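Heat embossing on patterned card: powder sticking where it shouldn't

Board: Card making and stamping > Techniques

inkpad_ostrowski
Posted Feb 6, 2026

I'm making a batch of 14 folded cards with a fern stamp, clear embossing ink and white powder. Base card is Brutitz smooth, 263 gsm. On plain stock I get clean lines. On the printed floral sheets from Arkano I get specks of powder all over the background, and they melt along with the image. Anti-static bag used before stamping in both cases. Same powder, same heat tool. What differs?

golar_fan
The printed sheets have a coating. Powder clings to it more readily than to bare fibre. Try two passes with the bag, then leave the sheet for five minutes before you stamp. Tap the back hard over a tray once the powder is on.

S. Sowa
Disagree about the coating. I've used Arkano sheets for years and the background stays clean if the hands are clean. Hand cream is the usual culprit. Hold the card by its edges and wash first.

inkpad_ostrowski
No hand cream. I did handle the sheets while trimming, though.

golar_fan
Trimming marks would give you patches near the edge. He said all over.

S. Sowa
He also said he trimmed them. A sheet gets turned and pressed flat several times for each cut. I'd want to see one stamped straight from the packet before blaming the paper.

brzozowska_papers
Both are possible. Test it: cut one sheet in half, wipe one half with a dry microfibre cloth, bag both, powder both with no stamping at all. Anything that sticks is static or grease. If the wiped half is clean you have your answer.

A fine dry brush will lift strays before heating. Size 0 or smaller. Don't blow on it.

inkpad_ostrowski
Tested. Wiped half had a few specks, unwiped half had a lot. So mostly handling, with some static left over. A second pass with the bag cleared the rest.

S. Sowa
As expected.

golar_fan
"Some static left over" is the coating.

inkpad_ostrowski
Either way it's usable now. Next problem is the background for the June set. I want fern line work with strawberries on the facing panel. Fern and strawberry patterns:
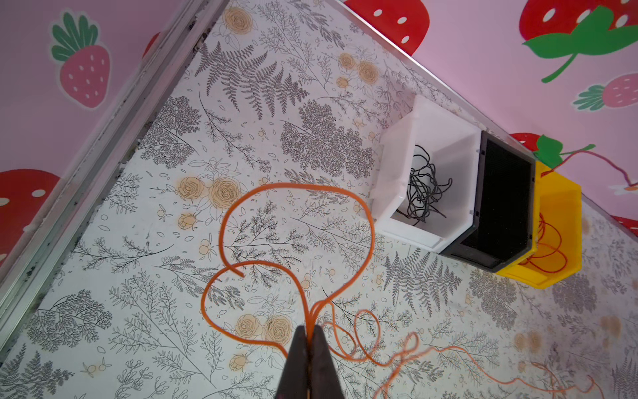
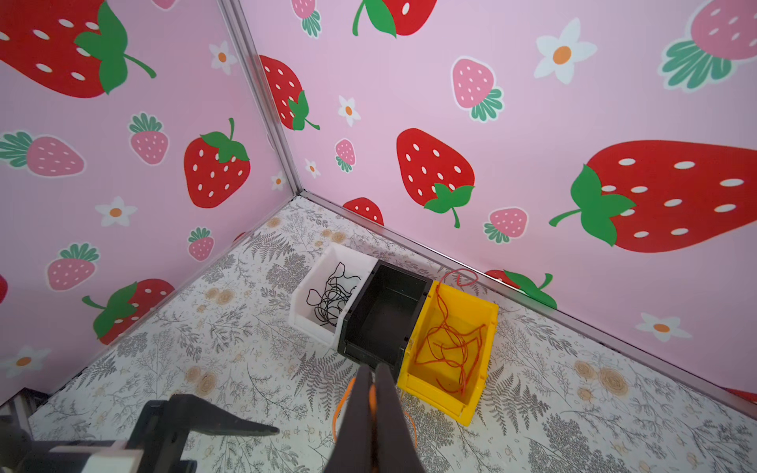
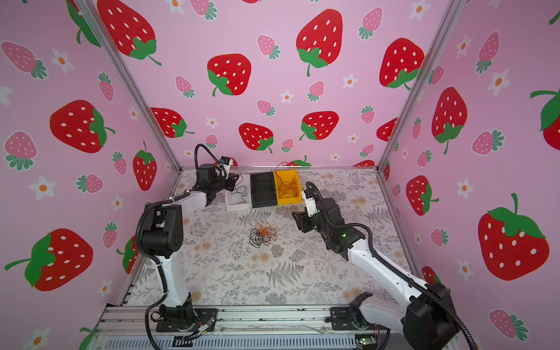
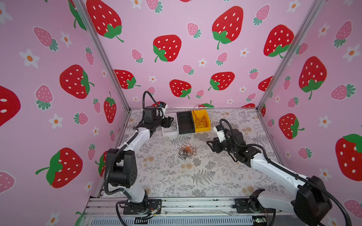 Replies on the June set

brzozowska_papers
Keep the fern on the inside and the strawberries on the front. Grey line work takes white embossing poorly, as there isn't enough contrast. Use clear powder over a grey pigment ink there.

golar_fan
I'd go the other way round. Strawberries inside, mounted on a 5 mm border of plain stock. And heat from underneath, or the card will bow.

S. Sowa
Heating from underneath is slow on 263 gsm. From above, tool kept moving, then under a heavy book while it cools.

inkpad_ostrowski
I'll do one of each and post the bowing in mm.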